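**Helferinnen und Helfer für die Schildkrötenzählung im Tastdale gesucht**

Wer im April schon einmal früh morgens am Rand des Tastdale gestanden hat, kennt das Bild: Nebel über den Altwassern, und auf den ersten warmen Stämmen sitzen die Sumpfschildkröten und lassen sich die Sonne auf den Panzer scheinen. Damit das so bleibt, haben sich die Grundeigentümer, die Forstverwaltung und unser Verein Juma zusammengetan, und für die kommende Saison suchen wir wieder Menschen, die gern draußen sind und ein bisschen Geduld mitbringen (Schildkröten haben es bekanntlich nie eilig!).

Zu begehen sind 22 Uferabschnitte, von denen einige mitten im Wirtschaftswald liegen. Jede Gruppe übernimmt einen festen Abschnitt, notiert Tiere, Gelegespuren und Störungen und gibt die Bögen abends bei Katalin Borbély ab, die das Projekt leitet und sich über jede noch so krakelige Randnotiz freut.

Was wir uns von euch wünschen:

- Freude am Beobachten, Vorkenntnisse braucht ihr keine
- Trittsicherheit auf nassem und unebenem Boden
- Zeit für mindestens zwei Begehungen
- ein Fernglas, falls vorhanden; ein paar Leihgeräte haben wir da

Dafür bekommt ihr eine gründliche Einführung durch Ferenc Illés, der die Gegend seit seiner Kindheit kennt, ein warmes Mittagessen und 40 Euro Aufwandsentschädigung pro Tag. Wer weiter weg wohnt, kann im Gästehaus Takács übernachten, die Kosten tragen wir.

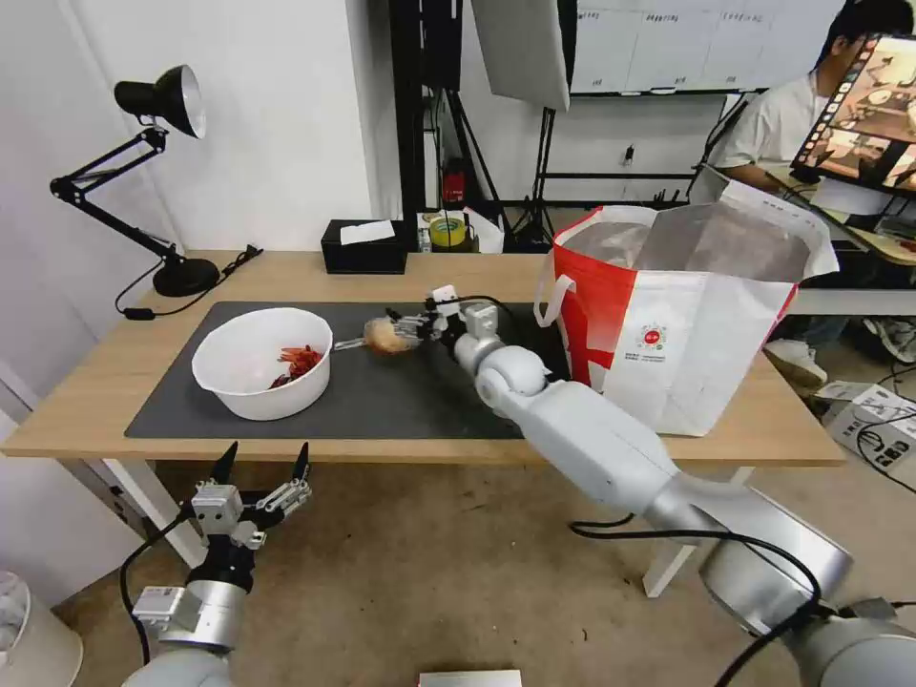 **Darf ich meine Kinder mitbringen?**

Ab zwölf Jahren sind Kinder in Begleitung eines Erwachsenen herzlich willkommen, für jüngere sind die Wege am Ufer leider zu steil.

Hunde müssen bitte zu Hause bleiben, auch die ganz braven. Meldet euch bis zum 22. Mai 2019 formlos im Büro Juma, Haus Flevent, Zimmer 62, oder werft einfach einen Zettel mit Name, Telefonnummer und Wunschabschnitt in den Briefkasten am Eingang. Katalin ruft alle der Reihe nach zurück, das kann ein paar Tage dauern.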